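Rechercher dans l'encyclopédie Rechercher OK

Vannerie de Jodumport

La vannerie de Jodumport désigne l'ensemble des techniques de tressage pratiquées dans le bourg de Jodumport et dans les hameaux voisins de la vallée de la Drineser. Elle emploie surtout l'osier brut, récolté en décembre après la chute des feuilles, et plus rarement l'éclisse de châtaignier.

Matière première

Les oseraies occupaient autrefois 44 hectares le long de la rivière. Les brins sont triés par longueur, liés en bottes, puis mis à tremper avant le travail. L'osier blanc, écorcé au printemps, était réservé aux pièces de table - corbeilles à pain, plateaux, petits paniers à anse. L'osier brut servait aux mannes et aux hottes.

Formes

Le panier rectangulaire est monté sur un fond à lattes, avec des montants d'angle plus épais que les autres. La forme ronde part d'une croisée de brins fendus. Une bordure torsadée ferme l'ouvrage dans les deux cas. 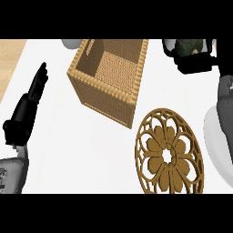

Pas d'accord sur la bordure, écrit Evetti en page de discussion : dans les hameaux du haut, elle était toujours roulée, et la torsade ne s'est répandue qu'avec les commandes des maraîchers. L'article conserve la description la plus courante, faute de source écrite pour les hameaux.

Production et commerce

L'atelier Qureshi, le plus important du bourg, livrait 500 mannes par saison aux marchés de la côte. Un inventaire de cet atelier mentionne 849 pièces en réserve, dont 400 corbeilles. Le déclin commença avec l'arrivée des cageots en bois déroulé, moins chers et plus faciles à empiler. Deux ateliers restent en activité et travaillent surtout sur commande.

Voir aussi : osiériculture, éclisse, rempaillage

Contact - Textes sous droits réservés - Haut de page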